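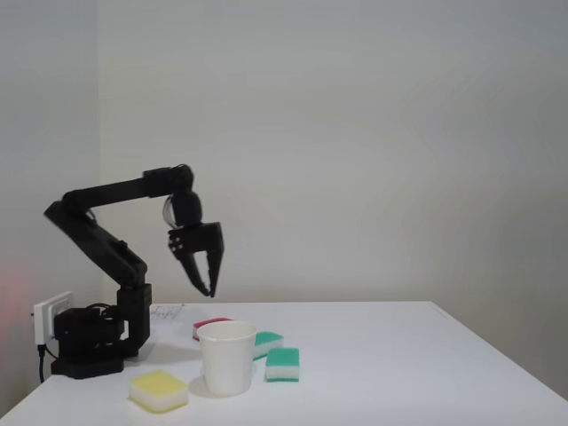

What is the Welovar method?

Welovar is a method for training a tabletop robot arm to carry out short instructions about everyday objects, such as moving a sponge of a named color to a cup. The arm learns from recorded demonstrations, and a second training stage asks it to predict how the view of the table will change before it chooses its next movement. The method was developed at the Mostyn Laboratory and is released together with the data used to train it.

Who is this page for?

The page is intended for students, teachers and research groups who have read the Welovar report and wish to repeat all or part of the work. Questions about installation are handled in the user guide and are not repeated on this page.

What data was used?

The training set is called Woltari. It contains 2,978 demonstrations, each recorded while a person guided the arm through one task from start to finish. Every demonstration is stored with the written instruction, the joint positions of the arm, and video from two views. Demonstrations in which the operator dropped an object and picked it up again were kept in the set and are marked as such in the index file.

Why were sponges and paper cups chosen?

The objects had to be inexpensive and easy to replace at any site. Sponges also present a useful difficulty. They change shape under pressure, and a grip that is correct for a dry sponge may be too loose for a damp one. A paper cup is light and tips over easily, so a careless approach by the arm is recorded as a clear failure. Color is used in the instructions as the means of telling one sponge from another.

How are the cameras arranged?

Woltari uses one view from the side of the table and one from directly overhead. The side view gives the height of the gripper over the table. The overhead view gives the position of the objects relative to the base of the arm, although the arm itself can hide an object that lies beneath or beside it. The model receives both views at each step.
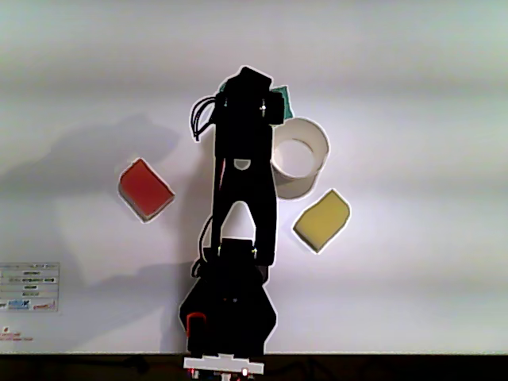

Overhead view of the work surface, with the red sponge to the left of the arm and the white cup and yellow sponge to the right.

What happens when an object is hidden from one camera?

The model is trained to rely on whichever view is more informative at a given moment. During training, one of the two views is blanked out at random for short periods. In our tests this step mattered more than any change to the size of the network. Models trained without it tended to stop, or to return to the rest position, when the arm passed over the object named in the instruction.

How was the method tested?

Testing consisted of 1,000 trials on tasks that did not appear in the training set. Each trial began from a new arrangement of objects, drawn from a printed list so that every version of the model faced the same conditions. A trial was counted as a success only if the correct object reached the correct place and the cup remained upright. No partial credit was given.

What were the results?

The full method succeeded in over 700 of the trials. The most common failure was a grip placed too close to the end of a sponge, which allowed it to turn as it was lifted. The second most common was the choice of the wrong sponge when two sponges of the same color were on the table and the instruction referred to one of them by position, for example "the green sponge nearer the cup." The report contains the full table of failures.

Can the method be used with a different arm?

Transfer to other arms has been tried only in a limited way. The Forkley project, which maintains the control software, has run the model on a second arm with similar reach and a two-fingered gripper. New demonstrations were needed before the results were usable. Groups working with suction grippers or with hands of three or more fingers should expect to collect their own data.

How long does training take?

The complete training schedule runs for 7 days on the laboratory's own equipment. A reduced schedule is provided for teaching purposes. It uses the side view only and should not be compared with the figures in the report.

Is it safe to run the arm unattended?

The arm should not be run unattended. Welovar does not include any means of detecting a person near the table – this remains the responsibility of the site. An emergency stop must be within reach of the operator throughout each session.

May the data be used in other research?

Use in research and teaching is permitted, provided that the Woltari set is cited. Commercial use requires written permission from the laboratory. Altered copies of the set must be given a different name.

Will the data set be extended?

A second release is planned for September. It will add instructions with two steps and arrangements in which one object rests on another. The test list will remain unchanged.

How should errors be reported?

Errors in the index file or the instructions should be reported through the form on the Woltari download page. Please give the demonstration number and state which of the two views is affected.

Last updated: June 21, 2021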